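Print this | E-mail this to a friend

Let the Kids Have the Colander

By Felista Shemweta

Tuesday, 7:40 in the morning, no coffee yet, and I'm reading the Tondville parents' newsletter. Play kitchens should be "simplified." One pot, one plate, one spoon per child. The rest in a bin with a lid. Calmer play, they say.

I disagree. Strongly.

A kitchen is a pile of stuff. Mine is. Yours too I bet. Pots at one end, ketchup where it shouldn't be, fruit in whatever bowl was clean. Kids know this. Give them one pot and one spoon and they know they've been had.

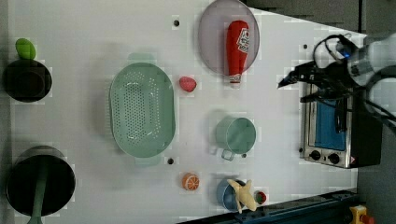

Ketchup on the plate, banana in the bowl, ladle in the big pot.

Look at what goes with what. Strawberry next to a colander, well sure, you rinse a strawberry. Nobody needs a lesson plan for that. And a ladle in a deep pot is soup, every time.

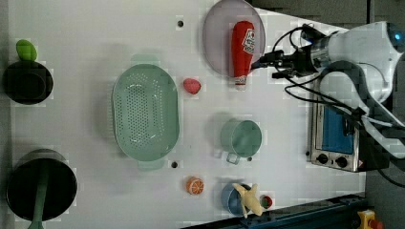

Then the money. The Grotlow catalog wants $48 for a "mindful" set of 14 pieces, all beige. Beige banana! I got most of ours out of a yard sale box in February, 25 cents a piece, and the orange slice looks like an orange. Color matters. A three year old asked for the red one is learning red.

My neighbor Muthoni Lema takes the other side. Too much on the table and her boy just shoves it around, she says. Fine. Some days mine does too. But shoving it around is how he found out the little bowl fits in the big pot, and I didnt have to say a word.

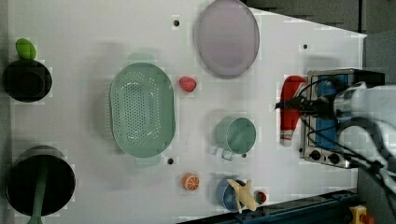
Does it all have to be put away every night?
Put away the food pieces if they get stepped on. Pots and plates can stay right where they are till morning.

I'd go further and say the mess is the good part. Dinner at my house has a plate in the way and a bottle tipped over. Somebody moves the plate. Somebody picks up the bottle. That's cooking with other people, and they can practise it at three.

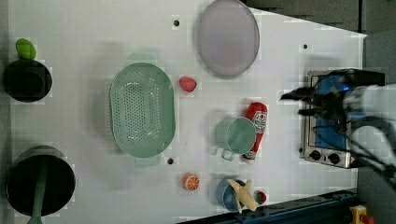
So no bin with a lid. Keep the pots, keep teh peppers, and if you have a spare colander in the back of a cabinet, hand it over. You weren't using it.

Print this | E-mail this to a friend

Contact us | Copyright Rudivov Community Press | Back to top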